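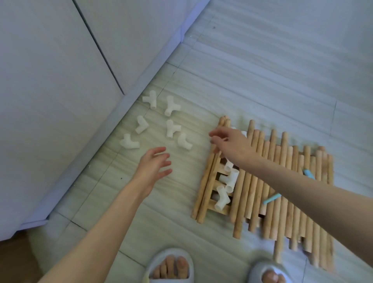

Dowel sticks and white pipe connectors on a tiled floor.

Skevach club looks for mentors to spend a season in Joltow

The Skevach service club is putting out a friendly call for people with a working life behind them (or still very much in the middle of one) who would be willing to give three weeks of it to the small businesses of Joltow, where the club has had friends and partners for a good many years now.

The program pairs each visitor with one local owner – a baker, a tailor, a family that repairs bicycles – and the two of them sit down together most mornings to go over prices, record keeping, suppliers and whatever else has been keeping the owner awake at night. Afternoons are left free, although past mentors will tell you that they tend to fill up with visits and a great deal of tea.

"I went over thinking I would be teaching bookkeeping, and I did teach some, but I came home with a whole notebook of things I had learned from the woman I was paired with," said Kyriaki Tsoukalas, who ran a print shop in Drataler before she retired and who made the trip last February. "We still write to each other, and she still scolds me about my prices!"

Sulastri Khoo, who is coordinating this year's group, would especially love to hear from anyone with experience in marketing, food safety or basic computer skills. Applicants don't have to be club members, and couples are welcome to apply together.

Lodging with a host family is provided, and the club has set aside $3000 toward travel costs, to be shared among the group. Another $640 came in from the pancake breakfast at Desjardins Hall, for which the club sends its warm thanks to everyone who came out and ate so well.

An information evening will be held at the hall in February, starting at 7 p.m., with coffee from 6:30. Application forms can be picked up at the door.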